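Plesent is a word list of household terms in Latvian and German, kept as plain text so it can be opened anywhere. It has 846 entries in this release.

## Files

- `rooms.tsv` — furniture, bedding, storage
- `kitchen.tsv` — cooking and eating
- `repairs.tsv` — tools and small jobs

All 3 files are UTF-8 with tabs between columns. The first column is the Latvian headword, the second is the German, and the third is a short note on use. Plurals are listed only when they're irregular.

## Known problems

Words for containers are the weakest part. Latvian *grozs* and German *Korb* both cover woven and plastic baskets, but *kaste* and *Kiste* don't line up as well.
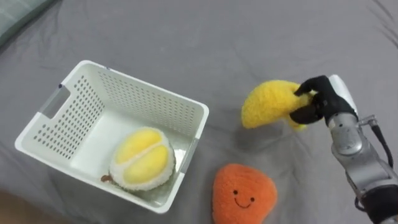
Inese Krūmiņa would drop the note on *kaste* altogether: at home she uses it for anything with four sides, and the note makes it sound stricter than it is. Ferdinand Pichler wants it kept but marked as regional. The entry stays as it was until the February release.

Bedding has a similar gap. German *Kissen* is used for both a bed pillow and a sofa cushion — Latvian speakers mostly gave us *spilvens* for both, with a longer form when they wanted to be clear.

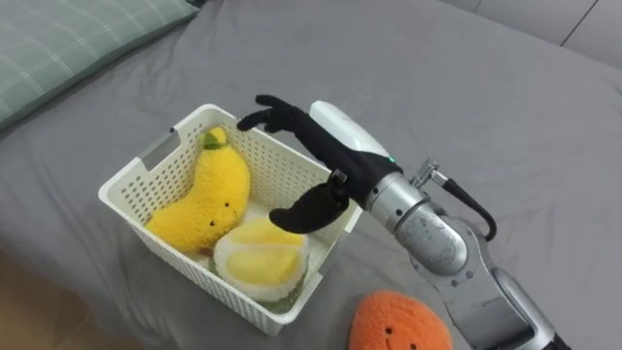
The longer forms sit in the notes column and have no rows of their own. If you count headwords with a script, skip column three.

## Changes

Wed 17 January

- Merged 30 duplicate rows in `kitchen.tsv`
- Fixed the sort order for letters with a macron
- Removed the old Flusura import

## Contact

Send corrections to Aurelia Danzer, with the file name and the headword.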